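Holroyd sim pack, wrist view add-on: anyone else running it?

Forum: Simulation and Software
Page 1 of 1

galah_servo
Been playing with the Holroyd simulation pack since November and I'm having a ball, so I thought I'd start a thread. For those who haven't come across it, it's a set of rendered house interiors you drop your arm into, plus a wrist view add-on so you see what the gripper sees. I bought the base pack for my own tinkering (two-finger gripper, cheap arm, shed) and added the wrist view a fortnight later. The base pack has 626 rooms in it. I have barely scratched the surface and I keep opening new ones when I should be doing my real testing!

What I like most is the lighting. You get dim rooms, glary rooms, rooms where half the wall is lost in shadow. My old setup was a grey floor and a white box and my detector thought it was a genius.

Keen to hear what everyone else reckons, good or bad.

mulga_bill_bot
I had the trial. Rooms are nice, agree on the lighting. Load times were a shocker on my machine though, and the licence is per computer, so if you've got a desktop and a laptop you pay twice. Ended up going with Tilberg.

galah_servo
Fair call on the licence, that bugs me too. How's Tilberg for furniture?

mulga_bill_bot
Plain. Everything looks like a rental inspection. But it runs fast and I can script the lot, and for pick and place I don't care what colour the curtains are.

pinion_and_rack
I'd push back on that a bit. You don't care, but your camera does. We trained a grasp model at work on plain backgrounds and it fell over the first time it met a patterned tablecloth. Busy surfaces are exactly what I'd pay for.

mulga_bill_bot
You can randomise textures in Tilberg for free. Stripes, noise, whatever you like. I did that and my cup picker works fine in my kitchen.

pinion_and_rack
In your kitchen, sure :)
Random noise did help us, I'll give you that. It just didn't help with things like pictures on walls, where the background has its own little objects in it.

sustdale_sparky
Total beginner here, go easy. Our makerspace in Sustdale is choosing between Holroyd and Tilberg for the winter course. Is the wrist view worth the extra? We'd be teaching teenagers mostly.

galah_servo
For teenagers I'd say yes, absolutely, they'll love it. It's the most fun part of the whole thing. You tilt the wrist and the entire room swings over, and you suddenly understand why your code gets confused about which way is up. I spent a whole evening doing nothing but that. Last night I was in one of the fancier rooms, brown marble walls with gold veining all through it, and I rolled the wrist until the pictures on the wall were hanging on a proper slant.
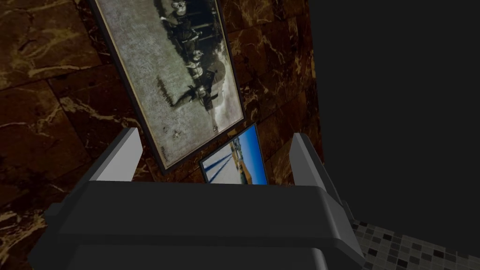 My detector went to pieces in there, and I was delighted, because now I know. It had been scoring beautifully in the plain rooms. I've gone back and put tilted views into the training mix and I'm running it again tonight. If it's any better I'll post the numbers.

The gripper model is pretty basic, mind you. Grey body, two light grey fingers, and that's your lot. If you want it to look like your own hardware you'll have to import a mesh, and the import tool is fiddly. Took me 3 goes.

sustdale_sparky
Thanks, that's really helpful! Marble walls might be a bit posh for our lot but I love the idea of the tilting exercise.

mulga_bill_bot
See, I look at that and think, who's putting a robot arm in a room like that? I'd swap the marble for a messy laundry any day.

pinion_and_rack
Hotels? Anyway there are laundries in the pack too. Search the room list by tag, it's faster than scrolling.

mulga_bill_bot
Didn't know about the tags. Might give the trial another burl if they've fixed the loading.

firport_fettler
Running it on a 6 year old desktop here. First load of a room is slow, second load is quick as it keeps a copy. Turn off reflections while you're setting up and back on when you're capturing. And sparky, email Holroyd and ask about a classroom licence before you buy anything. It isn't on their price page but our club in Firport got one.

galah_servo
Ooh, I didn't know there was a classroom licence! Good tip about the reflections as well, I've been leaving everything cranked up like a goose.

sustdale_sparky
Emailing them now. What do you all use for the controller, keyboard or gamepad?

firport_fettler
Gamepad. Map wrist roll to the triggers and set the speed to the lowest setting for the kids.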